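4.2 Slogans, occupations and the student vote at Hanito

We now turn to the part of the study that we found most exciting to work on, the student protests in the Hanito district and what became of them at the ballot box. The standard account in the literature on youth movements is that street protest and voting pull in different directions. Young people who march, the argument goes, have given up on parties, and the parties have given up on them. Our material from Hanito tells a much livelier story, and it is one that we think deserves a closer look from anyone who works on local politics.

The background can be given quickly. In February the district council voted to close the evening bus line between the Wilholm campus and the old town. Students who worked late shifts in town were left with a long walk home, and the first meeting against the closure filled the dining hall at Wilholm to the doors. Out of that meeting came a loose group that called itself Lutura, after the last stop on the line. It had no officers and no membership list, and for the first weeks it had no demands beyond the bus. What it did have was an astonishing amount of energy! The leaflets we collected were written overnight, argued over at breakfast and handed out by noon, often with the corrections still showing in pen.

We conducted 16 long interviews with people who took part, and we read every leaflet and meeting note we could get hold of. The interviews were open. We asked people to tell us how they came to their first meeting and what they did next, and then we mostly kept quiet. The notes were coded separately by both authors, and where our codes differed we went back to the text together until we could agree. In two cases we could not, and those passages are left out of the analysis below.

The first finding concerns language. The early slogans were all about the bus, and they were funny, rude and very local. By the seventh week the wording had shifted. "Bring back the line" had become "Who decides?", and the leaflets had started to explain how the council worked, which members had voted which way and when the next session was open to the public. One leaflet gives a full page to the difference between a motion and an amendment, and it is a joy to read — clear, angry and correct in every detail. None of the people we spoke to had set out to teach civics. They needed to know these things in order to argue with the council, and so they learned them and passed them on.

The second finding is about the occupation of the Dudás building, which housed the council's transport office. Local newspapers treated the occupation as the high point of the protest, and later as the point where it went wrong. Our interviews suggest that its main effect was on the people inside. Students from different departments who had only nodded to each other before spent long evenings talking through what they wanted. Several of them date their decision to vote, or to stand for office, to those evenings. "I went in for the bus and came out with a list of things to do," one of them told us, and we heard versions of the same sentence again and again. There was disagreement too, of course. A smaller circle felt that any contact with the parties would be the end of Lutura, and some of its members left before the occupation was over.

What followed surprised us. Seven former participants put their names forward for the district council, on different lists, and two of them won seats. These are small numbers, and we do not want to hang too much on them. Still, they are hard to fit with the idea that protest drains young people away from ordinary politics. The candidates used the same phrases on the doorstep that they had used in the leaflets, and they used them with people three times their age, who seem to have enjoyed the change of tone. One campaign notebook records page after page of talks about drains, rents and school meals, with the bus hardly mentioned at all.

There is an obvious limit here. People who stayed active were easier to find than people who dropped out, and our interviews lean toward the first group. We tried to correct for this by asking each person to put us in touch with somebody who had left, and the handful of talks that came out of it were among the richest we had. A fuller study of those who walked away would be a wonderful project, and we hope someone takes it up. Section 5 compares Hanito with districts where a similar closure went through without any protest. 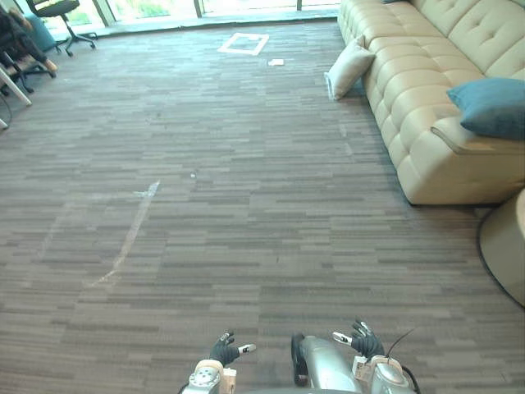
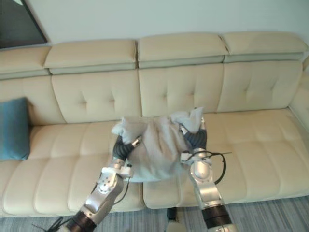
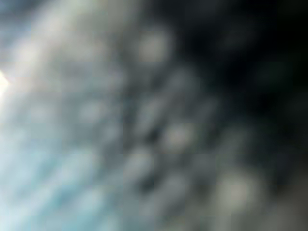 Figure 2. Striped gray carpet tile with two black gloved hands (first); cream-colored sofa with a light gray cloth held above the seat (second); out-of-focus view (third).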